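Sorting the children's fabrics at Skoditz Hall

The fabric sort took up most of the quiet days after Christmas, and the children's prints were left until last. They are now nearly done. This item says what has been kept, where it is stored, and how we would like things folded from now on, because the old way did not work and several of you said so.

For anyone who has joined since the summer, the textile store is the long cupboard at the Sornar Road end of the hall. It holds fabric lengths, cot sheets, pillowcases, muslins, small blankets and the bags of offcuts used by the Thursday sewing table. People borrow from it, give to it and take from it for the family packs. By the start of December the door would not close properly and two shelves had bowed in the middle. The shelves have been turned over and an extra bracket put under each one. They should not be loaded with coats again.

We emptied everything on to the tables and counted it as it came out. There were 189 pieces bigger than a tea towel. Of those, 77 were children's prints or plain pastels of the sort that go into the family packs. Another 33 were too thin, stained or badly torn to give to anyone and have gone to the rag merchant at Mudaliar Yard, who takes clean cotton by weight. The rest is plain sheeting, curtain lining and dress fabric, and that has gone back on the two lower shelves by colour. We know some people would prefer it by width. Colour is easier to keep up when somebody is putting things away in a hurry, so we will try it until Easter and see.

Washing

Please wash everything before you bring it in, even if it is new. New cotton often has a finish on it that makes it stiff, and it can shrink by a fair bit the first time through the machine. A sheet cut to fit a cot before it has been washed may not fit the cot afterwards. Forty degrees is enough for prints. Do not use fabric softener on muslins or towelling, as it makes them less absorbent. Dry things fully. We found a bag at the back of the bottom shelf that had been put away damp, and nothing in it could be saved.

Pale pinks and yellows should be washed apart from anything red or navy. A good many of the pale pieces had gone grey or picked up a tinge from something else. They are still usable as linings and have been put in the box marked LININGS, so please look there first if you are making bags.

Folding

The old pile system meant that whoever wanted the piece at the bottom pulled it out and left the rest in a heap. We have gone over to standing the pieces on edge in the shallow crates, like files in a drawer, so that you can see a strip of each print from the top.

Lay the cloth flat on the table with the printed side down. Smooth it from the middle outwards. Fold it in half lengthways, then in half again, so that you have a long strip. Fold the strip in from each end to meet in the middle and close it like a book. It should end up with the print on the outside and stand up by itself. If it flops over, it has been folded too loosely. Very small pieces can be rolled and held with a strip of selvedge. No pins, please, and no elastic bands, which perish and leave a brown mark.

If you cannot tell which side is the printed side, pick the cloth up by the middle and let it hang. Both sides will show at the folds and it is usually plain enough then. The same goes for checking the grain on a length with no selvedge left on it: a piece cut off the straight tends to hang with a twist.

Anything longer than about 6 feet needs two people, or the back of a chair.

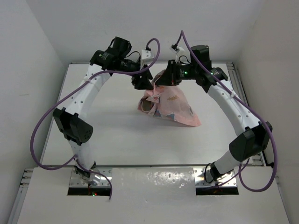 Page last changed: 29th December

The light pink cloth with the small cartoon-like motifs in pale blue, yellow and white belongs with the children's prints, in the first crate. Similar pinks should go in next to it. The crate after that is for blues and greens, and the third is for anything with a white ground. Animals, vehicles and stars are not sorted separately. We tried it for an afternoon and ended up with far too many piles.

Labels are brown luggage labels tied to the crate handles, with the size range written in pencil. If you take the last piece of a size, rub it out. There is a rubber on a string inside the door.

Still wanted: cot sheets in any print, flannelette, and plain white cotton tape. We have enough muslins to last until spring and more pillowcases than we can use. The Mornarov Street playgroup is having the surplus pillowcases for dressing-up bags and will collect them in the new year.

The cupboard is open whenever the hall is open. The key is on the hook by the meter, and it goes back on the same hook.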